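We use cookies to remember your settings. By continuing to browse you accept our cookie policy. Accept

Play Food on the White Table

Part of the Plandotham gallery of pretend kitchen sets. It covers toy food, plates and cups, laid out on a plain white tabletop. Select a picture to see it larger - the full gallery has 24.
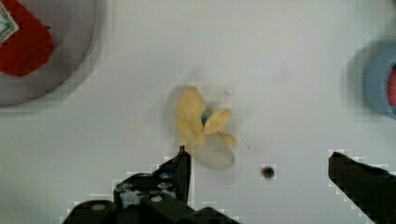

Yellow play food and plates on white.

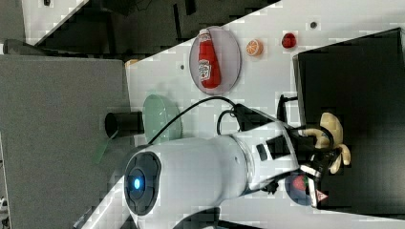
Can play food and plates from different sets be mixed?

Mixing sets is fine for pretend meals. Keep very small pieces away from children under 3, and check each set's own label for its age range. Wipe everything with a damp cloth before it goes back in the box - soft pieces should air dry first.

Sign up for the Pultow newsletter. Unsubscribe at any time.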